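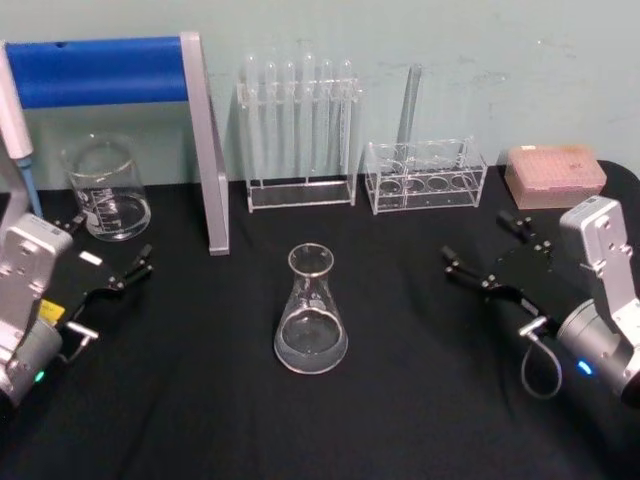

4. Clearing the bench: glassware as a test of everyday skill

When we began asking people which chores they would most like a machine to take over, we expected to hear a good deal about laundry and dishes, and we did. What we had not expected was how many of the people who work in small labs and test rooms would describe their own chores in nearly the same words. Somebody has to put the glassware back, somebody has to pour out what is left over, and somebody has to hang up the pipette at the end of the day. These are kitchen chores in everything but name, and we have come to think of them that way through most of this study.

For this reason we placed the Murker task set, which covers bench work, side by side with the Jelier set, which covers the home. The two share a scoring sheet and a time limit. A run counts as a success only if the piece ends up standing where it was asked to stand, with nothing else on the bench knocked over along the way. We kept this rule strict on purpose, and we know that some readers will find it too strict. A person tidying up at home will nudge a cup aside with the back of the hand and think nothing of it, and under our rule that nudge is fine so long as the cup stays upright.

Across the bench tasks we logged 589 runs, of which 131 were moves of a single glass vessel from open cloth to a marked spot. We had supposed these would be the easy ones. A flask with room on every side offers plenty of good places to take hold, and a person hardly looks before reaching for it. For the arms, though, clear glass remains a stubborn thing to see. The rim and the highlights come through well enough, while the body tends to borrow the color of whatever lies behind it, and the fingers then close a little high or a little to one side. Liquid inside makes the matter harder still, as a careless lift that would be harmless with a dry vessel becomes a spill.

Crowding is the other half of the problem, and it is the half that our home and bench tasks have most in common. Figure 4 gives a fair idea of how close things can stand. To reach the beaker from the bracket side, the gripper has to come in past the metal legs, and the racks farther back leave less room for a wide approach than one would like.

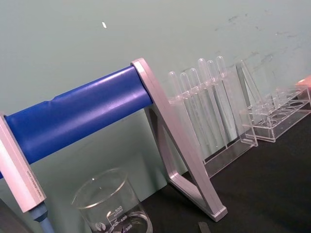 Figure 4. Bench area used in the crowded-reach tasks. A graduated beaker stands in front of the stand and its blue bar, with clear racks toward the wall.

Laurinda Torres, who ran most of the bench sessions, kept a notebook of every failed run, and her notes proved more useful to us than the scores. She found that the policy we call Bettencourt seldom failed at the moment of grasping. Much more often it lost its way just before, when the wrist turned and a clear rack came between the camera and the thing it wanted. It would then wait, sometimes until the full 40 seconds allowed for a reach had run out, and back away with its fingers open. We counted these as failures like any other, but a lab worker might well forgive them more readily than a broken beaker – and we would too.

The Wokatstead policy behaved quite differently. It pressed on when its view was blocked, which won it more finished runs in open space and cost it dearly near the stand. In August we retrained it with 2 added camera views, and the near-stand results improved, though we would not yet leave it alone with glassware anyone was fond of. Section 5 takes up the same question for cups and jars on a kitchen shelf.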